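The Night the Grippers Wouldn't Let Go: Your Questions

I wrote up the jaw fault on my cloth-folding setup back in July and my inbox hasn't been the same since. So I'm putting the answers in one place.
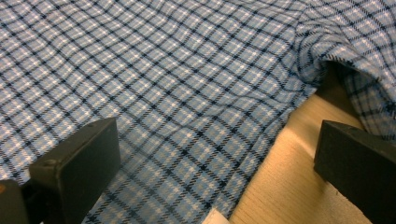
Brarlow wrote in to say the same thing happened on their bench, twice, and both times they blamed the software for a week before anyone looked at the fingers. Check the fingers first, they told me, and I wish I'd had that message a month earlier!

What went wrong, in plain words?

The jaws closed on a fold of cloth and stayed closed. I sent the open command, the log said the open command was received, and the fingers sat there gripping while the arm carried on to its next move. It dragged the whole sheet sideways and pulled a mug off the far side of the table. (The mug was a gift. I'm still a bit sore about it.)

How long had it been running?

This was cycle 1827 on that pair of fingers. The first warning I can find in the log is back at cycle 651, a slow open, and I scrolled right past it. Slow opens turn up a lot after that.

So what was the cause?

Lint. Plain old cotton fuzz had packed into the slide behind one finger and mixed with the grease, which I'd put on way too thick. The motor pushed, hit the gunk, and gave up quietly. My controller is a Presivness board and the way I'd set it up, a stalled open didn't count as a fault. That last part is on me.

Did anybody get hurt?

No, but I came closer than I like. My first instinct was to reach in and tug the cloth free with the power on. I had two fingers under the fold when I thought better of it and went for the stop button. If the jam had let go right then, the arm would have moved with my hand in there.

What should I do if mine sticks?

Hit the stop, cut the power at the wall, and wait until the arm has settled. Then work the cloth out. If it won't come, cut it! I've lost one good piece of checked cotton that way and I'd do it again.

Why plaid? Wouldn't plain cloth be easier?

Probably, yes. But I like being able to see the lines bend when the cloth bunches up, and it makes a bad pull really easy to spot. It has nothing to do with the jam. White cotton sheds just as much, as far as I can tell.

How often do you clean the slides now?

Every 25 cycles I blow them out, and I give them a proper wipe at the end of a session. It takes me 20 minutes with the covers off, mostly because I keep dropping the same screw.

Did you change the settings too?

Yep. If the jaws don't report open, the arm doesn't move -- period. I also set it to stop on a slow open, which was annoying for the first few days because it tripped constantly. Then I thinned out the grease and it calmed down.

Does this happen with the Perić fingers?

I haven't run them long enough to say. The slide is more closed in, so I'd guess less fuzz gets inside, but I'd also guess it's a pain to clean when it does.

Can I get your log files?

Sure, write to me through the contact page and I'll send them over. They're messy, and half the notes in there are me grumbling.

Contact | © Ondska Workshop Notes | Back to top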